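Akstead Readers' Help
Forum > Books > Book groups and reading > Young adult

Should the whole group read the ending before we meet?

Posted by Marloes Peeters, 7/11/18

I run a small reading group at the library in Akstead for parents and teenagers who read the same book and then talk about it. It has been going since the spring. We meet once a month and the books are mostly young adult novels, chosen by the teenagers in turn.

The next one is Pennington. It is told by a girl of fifteen whose older brother has left home without saying why, and it is made up of the letters she writes to him and doesn't post. I finished it last night. Without giving it away, the last part changes what you think about almost everything she has told you up to then.

My trouble is that half the group never finish on time. At the last meeting we had to stop twice because people didn't want the ending spoiled, and the ones who had finished got bored. With this book I can't see how we could talk about it at all unless everybody has got to the end. Equally, I don't want to tell a fourteen year old not to come because she has two chapters left.

I have thought of splitting it over two meetings, with the first one stopping at the letter about the swimming pool. Has anyone done this with a young adult group? Did they come back for the second one? I would also like to know if anyone has read it with younger teenagers, as there is a chapter near the middle with some drinking and a car accident in it. My own son is thirteen and it didn't bother him, but he isn't easily bothered.

It is 48 short letters, so it isn't a long book. I don't think length is the problem.

2 replies

Lucinda Kapoor

I did Pennington with a school group last year, Years 9 and 10, so I can answer most of this.

Splitting it works, but I wouldn't stop at the swimming pool. That letter is a good scene, but very little has happened by then and they won't have much to say. We stopped a good bit later, at the one where she finds his coat in the shed. By that point they all have a theory about the brother and they want to argue about it. I asked each of them to write their theory on a slip of paper and put it in an envelope, and we opened the envelopes at the second meeting. One boy had got it nearly right. Most were miles off, and they enjoyed that more than I expected them to.

They did come back. I lost two between the meetings, but one had moved to a different tutor group and the other had hardly been coming anyway.

A few things I would do the same way again:

Ask them not to read past the stopping point. Some will. Ask those ones to keep quiet in the first meeting, and give them the job of reading passages aloud so they still have something to do.

Keep the first meeting to the girl and how she tells the story. Is she leaving things out? Does she write differently when she is angry? There are two letters where she crosses out the first line, and it is worth putting them side by side.

Keep the mother for the second meeting. Opinions on her change a great deal once you know the ending, and if you start on her too early they get stuck with what they said first time.

On the drinking and the accident, I thought it was handled sensibly. It isn't described in any detail and the book doesn't preach afterwards. I sent a short note home beforehand saying what was in the chapter, and one parent rang to ask about it and was happy once we had spoken. With parents reading alongside, you are in an easier position than I was. If you have anyone in the group who has been in a crash or lost someone that way, I would have a quiet word with them first -- the letter straight after the accident is the harder one to read.

The ending did divide my lot. About the only thing they agreed on was that the last letter should have been shorter.

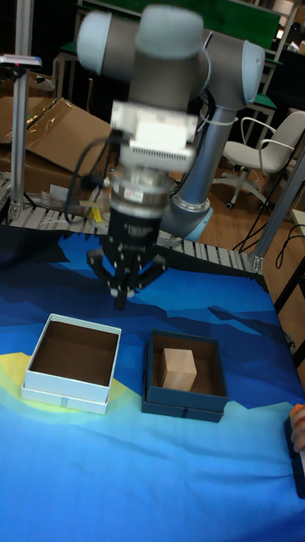

Robotic arm with a three-finger gripper over a blue printed cloth.

Dexter Brannigan

Haven't read that one but we had the same problem with Rikero by Duygu Kılıçarslan. Nobody had finished it. What we did was have the first half hour for everybody and then a break for squash and biscuits, and after the break it was spoilers allowed and anyone who hadn't finished could go and look round the shelves or stay and put up with it. Nearly all of them stayed.

Two meetings seems a lot for a short book to me. You would be into July before you got on to the next one, and whoever is choosing next will be fed up waiting. I would give it one go with a break in the middle and see.

Rikero is worth a look for your group by the way, although it is a slow start.

Comment on this reply from Marloes Peeters

Thank you both. I have gone back and reread the coat letter and Lucinda is right, it is a much better place to stop. I am going to try two meetings, and I will use the envelopes. Dexter, I will keep the break idea for the next book, which is a long one and I already know they won't finish it. I'll put Rikero on the list for my son's turn to choose.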